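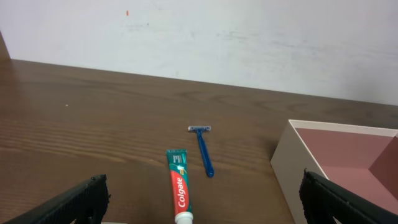

Notebook, June. Left luggage video work, Flumska station set

Started 8 in the morning. Purpose of today: to see if our detector can find the moment when a bag is left on the platform, and not only the bag itself some minutes later. Until now we report "object is unattended" when it is already standing alone. The security office of the Flumska line told us in the spring that this is too late for them. They want the time of separation, so that they can go back to the right minute of the recording and look who was there.

Material: 19 clips from the platform cameras, all acted, no real passengers. The clips were exported by Pestusow, so they have the usual problem with the clock. The time printed in the corner and the time in the file are different by 4 seconds in most of the clips, but in the two clips from the north stairs they are the same. I spent too long on this before lunch. For the moment I use only the file time and I wrote it in the sheet in the column "clock". Please do not mix.

Settings: tracker from last month, no changes. Separation distance as before. Background model is built from the first 1,000 frames of each clip. I know that this is long, but with a shorter start the trains are learned as background, and then every departing train becomes a left object. We had this in May and it was a bad week.

First run, morning. The bag was found in all clips except three. In two of the missed ones the person puts the bag behind a bench and only the handle is seen. In the third one the bag is dark and the platform edge is dark too, and I also did not see it the first time I watched.

The time of separation is worse. When the person puts the bag down and walks away directly, we are good, the error is under one second. When the person sits first, reads the phone, stands up and then goes, the tracker loses the person at the moment of standing up and gives a new number. Then for the system the owner never left, because the owner with the old number does not exist any more.
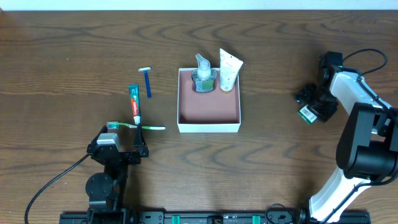 I tried to join the two track numbers by clothing color. It works when the platform is calm. When a train arrives and the doors open, it joins the owner with a stranger in a similar coat, and this is more dangerous than no answer, as somebody may go and stop the wrong person. I switched it off again. If we want to use it, it must be shown as a suggestion only, with both pictures next to each other, and a human decides.

Second run, after lunch, with the Lumenta lens correction on. Small improvement at the sides of the picture, nothing in the middle. It costs a lot of time per frame. I would not keep it for the live system, but for searching in old recordings it can stay on.

One false alarm worth noting: a cleaning cart, parked near the elevator – the person is gone for most of the clip. By our definition this is correct, it is an unattended object. The station people will not be happy with it. Ask them if the carts have a fixed parking place, then we can mask it.

To do:
Write to Pestusow about the clock, with the clip numbers.
Cut the sitting cases into a separate folder, they need their own test.
Check if Fustico can give us the sound too. I heard that their newer recorders keep it, I am not sure if we are allowed to use it.
Ask the legal department how long we may keep the acted clips. The actors signed a paper but I can not find which version.

Results are in the shared folder under "separation", second run has the ending b. The drawings of the platform are still wrong for the south end, the pillar is missing, so do not trust the distances there.

Stopped at 6 p.m., the long export is running over night.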